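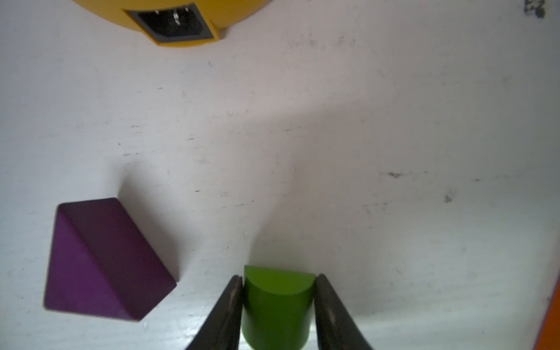 ### 4.2 Swapping the fingers

Going into this part I was pretty sure how it would come out. I'd been using the stock Backlund fingers for most of a year, they're stiff and simple, and I figured the printed Condier fingers would be nice to have for odd shapes and a pain for everything else. I was half right. The arm, the controller, the wrist camera and the pick policy all stayed the same through this whole comparison, and the only thing I changed was what was bolted to the gripper body. Even the closing force setting was left alone, and I'll come back to why I now think that was a bit unfair to the Backlund set.

The Condier fingers have an open truss structure, so they give when they push on something. The Backlund fingers don't give at all. Both sets are tapered, and I trimmed the tips on the Backlund set so that the reach came out the same, which saved me from recalibrating the tool point every time I changed over. Sixten Grønli cut the spacers for this, and then cut them again after I gave him the wrong bolt pattern (sorry, Sixten).

**Task.** The arm picks up one painted wooden block at a time from the white table and sets it down next to other blocks of the same color. I used four kinds of block: rectangular ones, large triangular prisms, small triangular prisms and half-cylinders. Each finger set got 100 attempts on each kind, for 800 attempts in all. I shuffled the starting poses once and then used the same list for both sets, so every pick with one set has a matching pick with the other. Agnes Eklund placed the blocks for nearly all of these from a projected outline, and if her placement was visibly off the outline we redid it before the arm moved.

An attempt was a success if the block came up off the table, stayed up during the transfer and ended up standing or lying the way it was supposed to. A block that twisted in the grasp but still landed properly was also a success. Guido Sartori argued for a stricter rule and I see his point, but downstream at Gredonham they only look at where the block ends up, so I went with that.

**What went wrong, and where.** There were 172 failures over the full run. Rectangular blocks were boring for both sets, and I mean that as a compliment. Flat parallel sides, nothing to roll off of. The handful of misses were almost all cases where a finger came down on a neighboring block, and that is a planning mistake and has very little to do with the fingers.

The prisms were a different story. When a prism lies on one of its rectangular faces, the fingers can come at it across the slope or from the two triangular ends. From the ends, everything is fine with either set. Across the slope, the stiff fingers squeeze the block downward and out, and you can watch it squirt away across the table – it's kind of fun the first time. The lattice fingers bend to lie along the slope and usually hang on. Most of the gap between the two sets comes from exactly this case, and I want to be careful here, since a policy that knew to prefer the ends would have closed much of that gap for free. Ours didn't know that. It was trained on demonstrations from Wesedton where people grabbed prisms however they felt like it.

Half-cylinders surprised me. I expected the compliant fingers to wrap around the curved side and win easily. When the block stands upright and gets pinched near the tips, though, there isn't much finger left to wrap with, and the two sets came out so close that I wouldn't bet on either one. It matters a lot more how deep the fingers go before they close. Elsa Ekström noticed this while scrubbing through the wrist videos, well before I had plotted anything, and she was right that the shallow grasps account for nearly all of the half-cylinder drops.

**Crowded layouts.** I also looked at placing next to blocks that are already down, because this is where I'd heard the loudest complaints about soft fingers. The worry is that a finger that bends will bulge outward and nudge its neighbors. Figure 4 gives an idea of the kind of layout I mean, with yellow rectangles lying side by side and a narrower column of orange and purple pieces next to them. 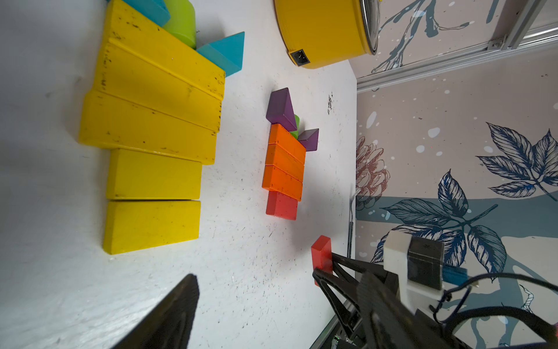 So, did the bulging hurt? Some, yes. With the lattice fingers, a neighbor got bumped more often during the release than during the approach, and it was nearly always the block on the side where the finger had been pushed the farthest out of shape. The finger springs back as the grip opens, and whatever sits beside it takes a little tap. Opening the gripper more slowly got rid of most of the taps and added up to 2 seconds per placement, which I can live with. The stiff fingers had the opposite habit. They behaved nicely on release and then plowed straight into a neighbor if the approach was a bit off, moving the whole row along with it. I'd take the little tap any day.

Two things I'd do differently. First, the closing force. I tuned it in October on the Condier set and never touched it again, and a lower force would probably have kept some of those prisms from shooting out of the Backlund fingers. Zhenhua Fu raised this when he read the draft, and he's planning a force sweep on his own arm. I'd treat the prism numbers as an upper limit on the benefit until that's done. Second, wear. The paint on these blocks is chipped, more on some than on others, and I didn't track which individual block was used for which attempt. If bare wood grips differently from paint, that's noise I can't pull back out of the data. The matched poses help, but they don't help with this.

For everything in Section 5 I kept the Condier fingers on. The main reason is the sloped prism grasp, and the slower release comes along with it as a fixed setting. Anyone who only handles rectangular blocks could just as well stay with the stiff set and skip the slow release. I also kept the trimmed tips in a drawer, and we put them back on for the short rerun described in Section 5.3, where the only objects are the rectangular blocks.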